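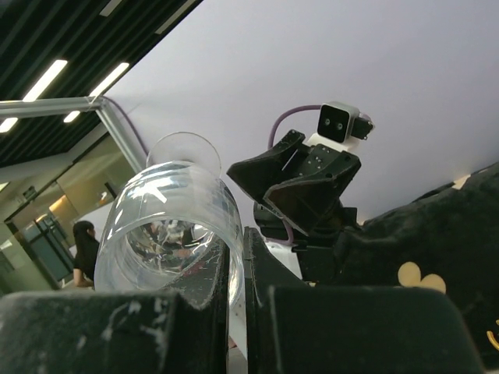
6.4 Grasp checking for clear and shiny objects

Read this section before you turn on automatic grasp checking in Cokora. The release notes say the checker "handles transparent items". In our hands it handles some of them, some of the time. Treat its confidence score as an opinion.

A clear plastic cup is a good test piece. The wall of the cup picks up streaks of light and dark shapes from the room, and the wrist camera sees those as readily as it sees the cup. The checker was trained mostly on solid-coloured objects, and it can read a bright reflection as an edge.

Before you start

You need a two-arm cell with both wrist cameras calibrated (section 5) and the Drurnon driver running. Use the same room lighting you plan to work under. Calibrating at 6 in the evening with the blinds down and then running at noon is a waste of an evening.

Set-up

1. Open the Perception tab and choose Grasp check. Leave Auto-accept off.

2. Close the right gripper on the cup near its open end, using the low force preset. Thin plastic gives before the force reading climbs, so watch the cup and ignore the graph.

3. Tilt the wrist until the mouth of the cup faces the camera. Save this pose as check_a.

4. Turn the wrist by 25 degrees and save again as check_b. One view is not enough, whatever the wizard tells you.

5. Bring the other arm up beside the cup, clear of the fingers, and save its pose as side_view. The planner will offer a shorter path. Decline it unless you have entered the cable loop as a keep-out zone – the planner knows nothing about cables.

6. Press Capture in each pose. Check that the mask covers the cup and stops at the finger. If it spills onto the background, draw the mask by hand and save it as a correction.

7. Set the time-out to 2,000 ms. The default is 630, and on our machine the second view often missed it. Cokora then reported a pass on the first view alone, with no warning in the log.

Note: Scuffed fingers matter more than you would expect. White scratches on a black finger can be picked up as part of the object's outline. Record a fresh finger template whenever the wear changes.

Note: People moving behind the cell will show up through the cup. Ya-wen Tam's workaround is to mask everything past the frame. It helps with the background, but does nothing for reflections on the cup wall.

Caution: Do not link the grasp score to automatic release. A low score may only mean the light has changed, and the arm will open over whatever is underneath.

Caution: The Relearn button overwrites your saved corrections. Export them first.

If the score jumps about while the arm is still, go back to step 3 and try a different tilt. If it still jumps, turn the checker off for that object and use finger width alone. Belmiro Caldeira keeps the list of objects we run that way, and clear cups are on it.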